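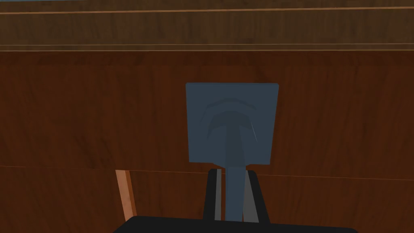 Why does my Brallgate desk stop going up before it reaches the height I saved?
The upper limit was probably set by mistake. Hold the Down key until the desk is at its lowest point, release it, then hold it again until the display blinks. This clears the limit.

Ticket 585
Product: Brallgate sit-stand desk, Trornus control box
Opened: Friday, June 7, 2019
Status: Closed, with one open remark

First message from customer

Good morning. I bought the desk from Florkance and it worked well until this week. Now I press memory key 2 and the desk rises, but it stops at 98 cm. My saved height is 119 cm. The display shows no error code. If I press Up by hand, it also stops at 98. Going down is fine. I did not change anything in the settings, but the desk was moved to another room and maybe a key was pressed during the moving.

Reply from support

Thank you for the clear description. Please check these points in this order.

Remove everything heavy from the desk top. Look if the cable of one leg is too short or caught on something, because a tight cable can pull at the plug when the desk rises. Then do the reset from the top of this page. If it does not help, unplug the power, wait 3 minutes, plug it in and try again.

Please write to us what the display shows after every step.

Second message from customer

I did all of it. Cables are free, I could put my hand behind them at every height. After the reset the display blinked, but only one time, and the desk still stopped at 98. After unplugging it showed "rES" and the keys did not react.

Reply from support

"rES" means the control box has lost its position. Please hold Down until the legs go a little lower, come back up and stop. Do not release the key before this. It can take half a minute and the desk moves slowly. After that, save your heights again, they are deleted by this step.

Third message from customer

Now it goes to 119 and stops there correctly. I saved both heights again. One remark: the printed Hrytsenko manual says the display must blink 2 times, and mine blinks once. Is the manual for an older version?

Reply from support

The manual is for the older control box. We have asked for a new one, planned for September. I leave this remark open and close the rest.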